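Hand Hygiene in Outpatient Care

Hand hygiene in outpatient care refers to the cleaning of hands by staff, patients, and visitors in clinics, doctors' offices, dental practices, and other places where people are treated without being admitted overnight. It covers washing with soap and water as well as the use of alcohol-based hand rubs. The practice is intended to limit the spread of bacteria and viruses from one person to another, either directly or by way of shared surfaces such as door handles, examination tables, and blood pressure cuffs.

Background

The link between unwashed hands and infection was described in maternity wards in the middle of the nineteenth century, but it was slow to gain acceptance. Hospitals adopted formal rules well before outpatient settings did. For much of the twentieth century, the doctor's office was regarded as a place of low risk, in part because visits were short and few invasive procedures were carried out there. This view changed as minor surgery, wound care, infusions, and dialysis moved out of hospitals.

Methods

Washing with plain soap and water removes dirt, grease, and many germs from the skin by loosening them so that they can be rinsed away. The hands are wetted, soap is worked over the palms, the backs of the hands, the thumbs, and the spaces between the fingers, and the hands are then rinsed and dried. Drying is considered part of the method, as damp skin passes germs on more readily than dry skin. Single-use paper towels are preferred in most clinical areas.

Alcohol-based rubs kill most bacteria and many viruses on contact and take less time to use. They are less suitable when the hands are visibly dirty. They also do not destroy the spores of Clostridioides difficile, a cause of severe diarrhea, and soap and water is recommended after contact with patients who have this infection.

Antibacterial soaps contain added ingredients meant to kill germs. For everyday use outside health care, they have not been shown to prevent illness better than plain soap.

Bar and liquid soap

Liquid soap from a closed dispenser is standard in clinics. Dispensers that are topped up without being emptied and cleaned may become contaminated, and many facilities use sealed cartridges for this reason. Bar soap is still found in small practices, staff restrooms, and homes where nursing visits take place. Germs can be recovered from the surface of a used bar, especially one left standing in water. Where bars are used, small bars that are changed often and a holder that lets water drain away are generally advised.

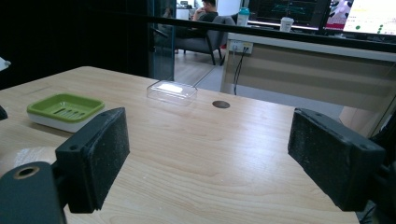 A rectangular soap dish with a slotted green tray in a white base.

The holder itself requires cleaning. Soap residue and standing water collect in the lower part of a two-piece dish, which should be emptied, washed, and dried on a regular schedule.

Timing

Most guidelines direct staff to clean their hands before touching a patient, before a clean or sterile procedure, after possible contact with body fluids, after touching a patient, and after touching objects near the patient. Gloves do not replace hand cleaning. Hands are cleaned before gloves are put on and again once they are removed.

Measurement

Compliance is commonly measured by direct observation. The method is open to error, as people tend to clean their hands more often when they know they are being watched. Other approaches include tracking the amount of product used and placing electronic counters on dispensers.

A study led by Firdevs Kaplan at the Pruvau outpatient network followed 13 clinics and recorded around 700 patient visits. Staff cleaned their hands more often after an examination than before it. Kaplan attributed the difference to self-protection and recommended that dispensers be placed within reach of the examination table. The Calimlim clinic, which took part in the study, later added a hand rub dispenser at the entrance to each of its 10 treatment rooms.

Skin effects

Frequent washing can strip natural oils from the skin and lead to dryness, cracking, and irritant dermatitis. Damaged skin is harder to clean and may carry more germs. Lukewarm water, thorough rinsing, and the use of a fragrance-free moisturizer are common preventive measures. Staff with open sores on the hands are usually asked to report them before caring for patients.

See also

Infection control
Contact dermatitis
Personal protective equipment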